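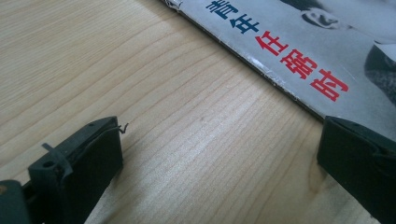 Figure 3. Wooden tabletop with a magazine or thin book, its cover printed mostly in grayscale.

4.2 Attendance at follow-up visits after treatment for colorectal cancer

Of the patients who completed treatment in the two hospitals, 738 were eligible for the present analysis. Patients were included if they had finished surgery or chemotherapy with curative aim and if a first follow-up visit was already booked at the time of discharge. Patients who moved out of the Wutavdale region before this first visit were excluded, as their later records could not be obtained from the new hospital. The records were extracted on 12 Sep 2021 and were not updated after this date.

Follow-up in both hospitals is organized in the same way for the first year. The patient is seen by the surgeon or the oncologist every 3 months, and a blood sample for tumor marker is taken one week before the visit. In Brikby the sample can be taken at the local health center, while in Wutavdale the patient must travel to the hospital also for the sample. This difference existed already before our study and we had no influence on it. We come back to it in Section 5, because it makes the comparison between the two sites more difficult than we expected when the protocol was written.

We defined a missed visit as a visit which was not attended and not moved to another day within 12 working days. This limit was chosen together with the clinic staff. A shorter limit was tried in the pilot phase, but it counted as missed many visits that were only delayed by a holiday or by a cold. Visits canceled by the hospital were not counted, even when the new appointment was late.

The reminder letter used in the intervention group was based on the Pillai letter, with small changes in wording. The original text speaks of "surveillance", and several patients in the pilot phase did not understand this word or found it unpleasant. We replaced it with "check-up". The letter was printed on one page in large type and sent 8 days before the visit. Patients in the control group received the usual text message only.

All visits were registered in Histus, the appointment system shared by the two hospitals. The system stores the date of booking, the date of each change and the final status of the visit. It does not store the reason for a change in a form that can be analyzed. Some nurses write the reason in the free text field – others leave this field empty – and for this reason we did not attempt to classify the reasons.

Missed visits were less frequent in the intervention group at both sites. The difference was clear for the second and the third visit, but small for the first one. It seems likely that most patients remember the first visit well, as it comes soon after the treatment and many of them still have questions about diet, wound care or return to work. Patients who live alone missed more visits than the others in both groups. We did not find a similar pattern for age, although such a pattern was reported in earlier work on breast cancer follow-up.

Whether the letter had any effect on the time to detection of recurrence cannot be answered with these data. The number of recurrences in the first year was too low, and the imaging schedule was not the same for all stages of disease. A longer observation of the same patients is planned, with the next extraction from the appointment system in February.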